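Workshop notebook, Tiloncombe
Jun 7, 2024

Basket trays for the Istix counter. Two colours on the bench, tan and dark brown, same general shape, rounded corners, small loop handle at each short end on the tan. Uvudine want one colour for the whole order, 40 trays, delivery in August.

Load test first. Put 500 g of dried beans in the tan one and left it on the shelf for 2 hours. No sag in the floor that I could measure. Did the brown after, same result. Emptied both and brushed them out.

Weave on the tan walls is open enough that small packets might poke through. Card liner would sort that. Cut 4 liners from offcuts, corners need more of a radius, the first pair caught on the weave.

Still to do: wash test, check rims for sharp ends, ask for price on the brown.

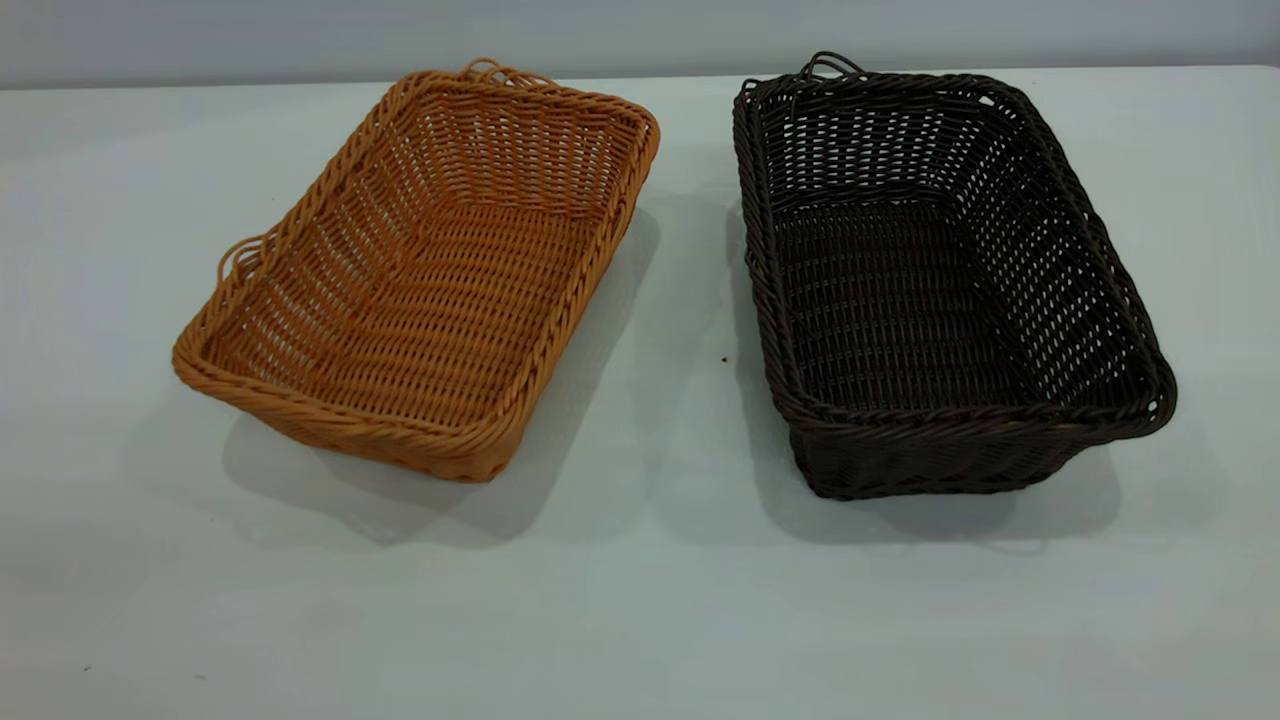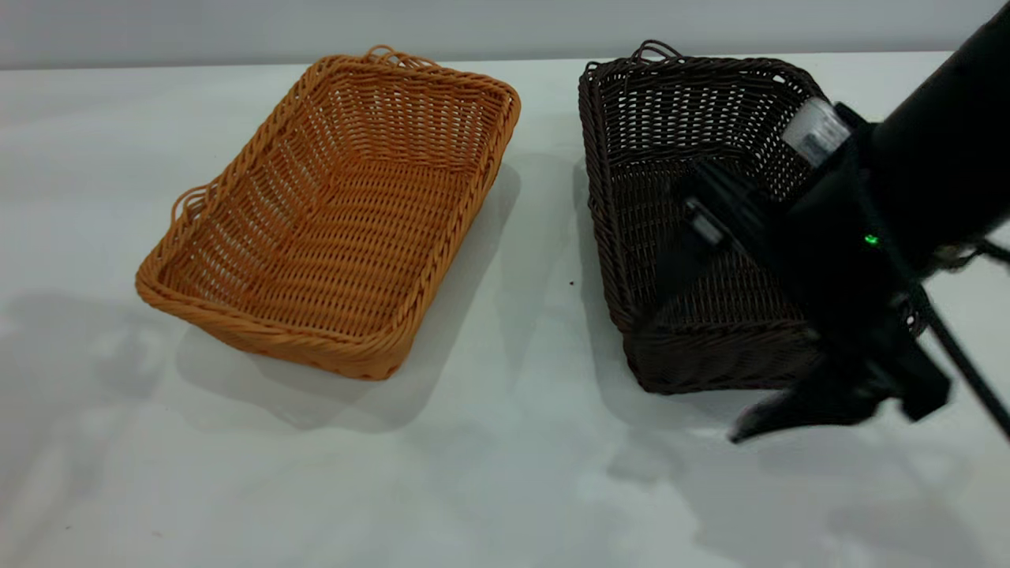
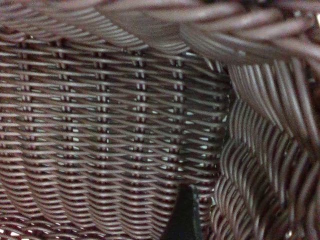 Stan wrote underneath that the brown will show flour and dust within a day on a bakery counter, and he would take the tan with liners even if it costs more. He also wants the corner radius written down before any more card gets cut.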